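Dretureo Community Help > Small robot arms > Calibration and faults

Print this page | E-mail to a friend

Arm sets its cubes down on the line, then presses into the table and faults

Posted by Chin-lung Liu, 9 August 2022

Hello everybody, and thank you in advance for reading all of this, I know I tend to go on! I look after the little Jatoi arm in our teaching room at Surodora, and for most of the spring it behaved beautifully. The exercise is about as simple as they come. We draw a circle on a whiteboard with an ordinary marker, put a couple of colored cubes down outside it, and the arm is supposed to find a cube with the wrist camera, pick it up and set it down somewhere inside the circle. The students love it, and so do I.

Then in July we had the arm off its base so that the table could be moved to the other wall. I put everything back the way I remembered it and ran the same program, and ever since then it misses. The picking has become a bit of a gamble, with the fingers closing on one side of the cube and shoving it along, and the placing is worse.

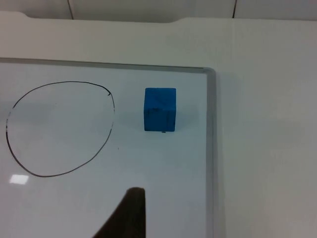 Blue cube still outside the circle, gripper finger coming in at the bottom.

I did 10 runs in a row with one cube and wrote down where each one ended up. Every single one landed to the same side of where it should have been, by 3 centimeters when I started and by a little more toward the end. I also tried it with the green cube, in case the blue was somehow confusing the camera, and with the circle drawn larger so there was more room for error. The detection looks perfectly healthy on the screen, I should say. The box sits snugly on the cube and the outline of the circle is found even where my marker skipped. 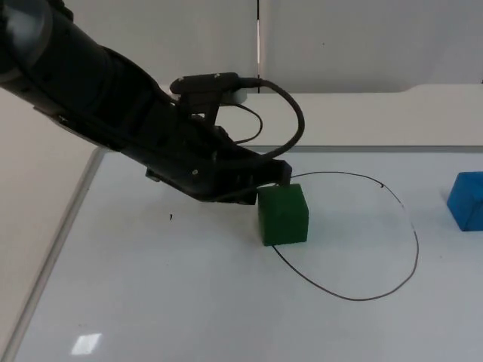

So far I have restarted everything (twice), loaded the backup settings, wiped the lens and turned the room lights up and down. None of it changed a thing.

The part that really worries me is what happened yesterday afternoon. The arm came down lower than it should, pressed its fingers into the surface hard enough that I heard the whole table creak, and stopped with a joint torque fault. I had been reaching over to straighten a cube only a moment earlier, with the speed at 70 percent, and I have to admit it gave me quite a turn. I cleared the fault and it did the very same thing on the next run, so now I have switched it off until I hear from somebody wiser.

Is this a worn joint, do you think, or is it something I did when I put it back together? I would dearly like to avoid shipping it off for service before classes start again.

Chin-lung Liu

-----

benchtop_marjorie

Oh, I do feel for you, that creak is a horrible sound! I'm glad you turned it off.

I don't think you have a worn joint. A loose joint usually scatters, a bit left on one run and a bit right on the next, and yours goes the same way every time. Everything you describe sounds to me like the arm and the camera disagreeing about where the table is, and you gave them a very good reason to disagree when you took the arm off its base. Your backup settings include the old calibration, so loading them just put the old answer back in.

What I would do, in this order:

Look at the camera mount first. Power off, take hold of the camera gently and see if it rocks. On ours the two mounting screws had worked themselves loose and the camera could tip by a hair, and a hair at the wrist is a great deal by the time you get down to the table.

Then turn the wrist through its full travel by hand, with the brakes released and somebody supporting the arm, and watch the camera cable the whole way round. If it goes tight anywhere it will tug the camera over a bit more each time. That might explain why your misses grew toward the end. Leave it a generous loop and tie it at the gripper end, well clear of the fingers.

After that, redo the hand-eye calibration from scratch in Prumow. Please don't edit the old one. Print a fresh target, tape it down completely flat, and tilt the wrist a good deal between poses, far more than feels necessary. I was very timid about this my first time and got a lovely low error number that was complete nonsense in the vertical direction.

Last, teach the table height again with the whiteboard in place. The board has some thickness of its own, and if the height was taught on the bare table the arm will happily try to go through the board to reach it. I suspect that's your torque fault. Add a lower limit in the safety settings, just above the board, so that a bad calibration gives you a stop in mid-air.

Run it at 10 percent with nobody's hands over the table until you've seen it place a cube properly several times. And if you need to straighten a cube, press the stop button first, every time, even if the arm looks parked. I have a bruised thumb in my past and I'd rather you didn't!

-----

Tobyk

had this, was the screws. bit of threadlocker and it was fine

-----

oldsolder

Agree with most of what Marjorie wrote. One thing to add: check that the base went back on facing the same way. The Jatoi base plate will bolt down turned by one hole and look perfectly normal, and then any fixed positions in your program are rotated with it. Jog to your taught home position and see whether it is still over the same corner of the table.

I'd also stop clearing that torque fault and rerunning. Two presses into a hard surface probably did no harm, but the fingers can shift in their clamps. Close them on a strip of paper and see if they grip evenly along the whole length before you calibrate, or you'll be calibrating around bent fingers.

-----

Print this page | E-mail to a friend

Contact Dretureo | Copyright Dretureo Community Help and its contributors | Back to top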